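Shared Table Inspection, Common Room
Site: Grernano guest house, ground floor
Inspected: 19/04/2022
Inspector: Gizella Borbély
Copy to: Győző Kiss, building supervisor
Form revision: January
Reference: 773

Scope: the wooden table, its finish, the items left on it, and the floor and wall area directly behind it. Ratings are OK, Minor, Action, or Not checked.

Condition of tabletop contents at inspection: toiletries, packets, and a purple roll on the same surface.

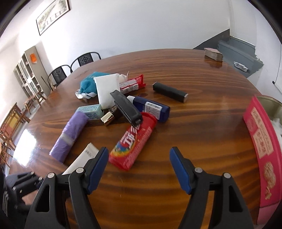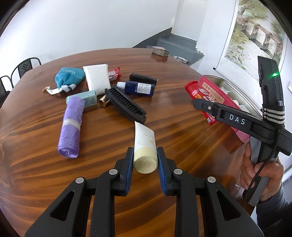 1. TABLE STRUCTURE

1.1 Top secure on base. OK
Pushed by hand from both ends. No movement at the joint.

1.2 Legs level, pads in place. Minor
One felt pad has slipped toward the outside. It still keeps the leg off the floor. Re-glue at next visit.

1.3 Load limit label attached to underside. Action
Label missing. Kenex supplied the table and should be able to send a replacement. Do not copy the limit from the smaller table upstairs, as that one has a different base.

1.4 Edge free of splinters and lifted finish. OK
Full edge checked with a cloth. No snags.

2. SURFACE FINISH

2.1 Gloss finish intact. OK
Fine scratches only, not through to the wood. Daylight glare makes them hard to find. Check with a flashlight held low.

2.2 Heat marks or rings. Minor
One dull ring on the far side, also listed in the January report. No change in size. Polish was tried then and did not remove it.

2.3 Residue from cosmetics or cleaning products. Action
Sticky patch where tubes and bottles are usually kept. Wipe with a damp cloth and mild soap, then dry. Solvent removers must stay off this finish. See also 3.2.

3. ITEMS ON TABLE

3.1 Food kept separate from toiletries. Action
Snack-type packaging was on the same surface as toiletries. Move all food to the kitchen shelf. Sealed packets included. This comment has now appeared in 3 reports.

3.2 Bottles and tubes closed and upright. Action
The navy bottle with the white cap needs to go in a tray or on the bathroom shelf. The white squeeze tube has a faint yellowish stain on the side. Wipe it down, check the cap seal, and discard if the seal is split.

3.3 Labels readable by all users. Minor
Some packaging is printed only in Chinese or Japanese. Acceptable for personal items. For anything shared, add a plain English sticker giving the contents and the date opened. Stickers are in the Grovach supply drawer.

3.4 Small loose items contained. Minor
The small gold lipstick case should be kept in a pouch or lidded box. Items this size roll off a polished top and end up underfoot. The teal pouch would do if its owner agrees.

3.5 Grooming items stored clean. Minor
The black brush has dense bristles and should not be stored next to food or open packets. Bathroom shelf.

3.6 Bags and rolls stored away from table. Action
Return the purple roll to the cleaning cupboard. Plastic bags are a suffocation risk for small children and are not to be kept at table height. Cupboard latch tested 2 times, holds.

3.7 Foil and wrappers discarded. Action
Crumpled foil at the far end. Put in the trash. The small wooden block next to it may belong to the door wedge set. Győző to confirm before it is thrown out.

3.8 Clear bin lidded and labeled. Not checked
Lid not located. Contents not handled.

4. SURROUNDING AREA

4.1 Step behind table kept clear. OK
Gray step, no items stored on it. Edge not marked. A contrasting strip was quoted by Ziółkowski and is awaiting approval.

4.2 Baseboard and wall. OK
Baseboard fixed along its full length. White paint sound, one scuff at chair height.

4.3 Walkway between table and door. OK
Measured at the narrowest point with chairs pushed in. Passes. With chairs pulled out it is almost 4 inches under the house standard, so chairs go back in after use.

FOLLOW-UP

Items 2.3, 3.1, 3.2, 3.6, and 3.7 can be closed by the house staff without a return visit. Initial each line on the paper copy. Item 1.3 stays open until the label is attached.

Comment from G. Kiss: Block is not ours, the wedge set is complete. Put it in lost property. I will write to Kenex about the label. Strip for the step is still with the office.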